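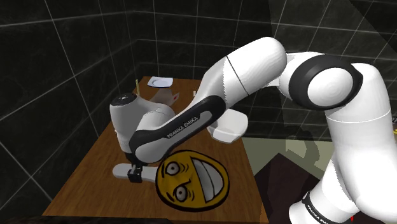

Words by Ruth Pellow

Search this site Go

She asked me not to use her name, partly because her sister-in-law still sells the stuff. We met in a café in Uvcombe at half past two, and she had brought a carrier bag full of paperwork that she kept on her knee for the whole hour.

Until last October she was a distributor for Grito, which sells cleaning concentrates and vitamin drinks through people's living rooms and phones. She joined after an evening meeting at a hotel in Arkcombe. The starter pack cost £170.

"They never called it a fee," she said. "It was stock. You were buying your own stock, so you couldn't lose. That was the line."

I asked whether she had sold it.

"Some. My mum bought some. I used a lot of it myself. The floor cleaner's all right."

I have sat through a few of these presentations, and the talk is nearly always of income and hardly ever of customers. Grito's plan pays a commission of 10 per cent on what you sell, then a smaller cut on what your recruits buy, going down 3 levels. Note the word "buy". As she read it to me from the booklet, the plan pays out when a recruit orders a box. Whether the box is ever opened by somebody outside the business doesn't come into it.

Had that bothered her at the time? "No. I thought it was clever. I thought, I'll get six people and they'll get six people. I drew it on the back of an envelope."

She got two. One gave up before Christmas.

To stay "active", and so keep any commission at all, she had to place an order of £59 every month. She showed me her bank statements with the payments marked in green pen. In her best month she was paid £83, and she was told to post about it.

"I did post it. I put up the 83 and I didn't put up the order I'd made to get it. I feel bad about that."

Petrol to meetings went down as her own expense, and so did the samples. I asked what she made over the whole time, once all that was taken off. She laughed and said she had never had the nerve to finish the sum.

The people above her were friendly, she insists, and some of them still are. When she said she was struggling they offered her a second range to sell, a skin cream called Hoxha, with another pack to buy. "They weren't nasty. They believed it. One of them was doing worse than me, I think, from what she let slip."

A Grito distributor I spoke to by phone told me that those who leave "didn't treat it like a business". I asked him how much he earned after costs. He said he would rather talk about mindset – and did, for quite a while.

My interviewee now works mornings at a garden centre. She still has four bottles of concentrate under the sink, and offered me one.

Related articles
Reading a compensation plan before you sign
Party plan selling: who pays for the party?
What does "active distributor" mean?
Returning unsold stock

Contact us | Copyright, all rights reserved | Back to top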